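4.2 縁把持における接触判定の誤り

本節では、台所環境Prillsideで発生した把持失敗について述べる。評価はすべてシミュレータForneo上で行い、制御器にはTriktonを用いた。タスクは、果物などの物体が入ったボウルを縁で把持して持ち上げるものと、アイランド天板上の皿にある食品を扱うものからなる。開始した273試行から初期配置の生成に失敗したものを除き、256試行を解析対象とした。

縁把持では、二指の間にボウルの縁を通してから指を閉じ、指間距離と接触力がともに閾値を満たした時点で把持成立とみなす。この判定は手先が動いている間も有効であり、指が縁の片側に触れただけでも接触力の条件は満たされる。 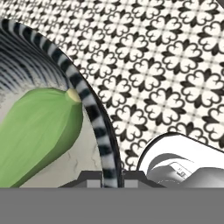 片側の指だけが縁に触れている状態を、接触力の大きさから見分けられるか。
接触力の大きさだけでは見分けられず、左右の指の力を別々に読み、向きが互いに逆であることを確かめる必要がある。

当初の実装では両指の力の絶対値を合算しており、左右の区別が失われていた。ログを再確認したところ、把持成立と判定された直後にボウルが指から外れた試行が7件見つかった。いずれも上昇指令は予定どおり送られており、制御器側に異常は記録されていなかった。上位の計画器は把持が成立したものとして次の動作に移るため、ボウルを残したまま手先だけが移動した。

皿のタスクでも同じ判定関数を使っていたが、この失敗は現れなかった。皿の上では指を食品の真上から下ろすため、片側だけが先に当たる時間が短い。

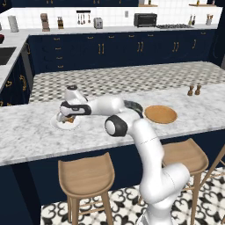
ただし、これは関数が正しいことを意味しない。食品の位置を指の開閉方向にずらした追加試験では、判定が早まる例が得られた。Nouriによる以前の手順では、指を閉じた後に手先を静止させる待ち時間が置かれていたが、動作時間を短縮した際に削除されている。問題はこの時点で混入したと考えられる。

修正版では左右の指の力を別々に読み、両者が閾値を超え、かつ向きが対向している場合に限って把持成立とした。待ち時間も元に戻した。さらに、上昇開始後に接触が失われた場合は動作を中断し、手先をその場で停止させる。床置きのボウルでは手先が低い位置まで下がるため、中断後の退避は鉛直方向に限定した。
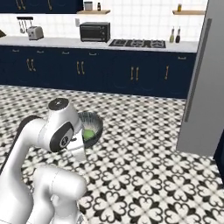 図4 床に置かれたボウルとアーム先端の配置(シミュレーション)

修正後に失敗した7件を同じ乱数種で再実行したところ、誤判定は再現しなかった。一方、縁の厚みを変えた条件は未検証であり、指間距離の閾値はボウルごとに手動で与えている。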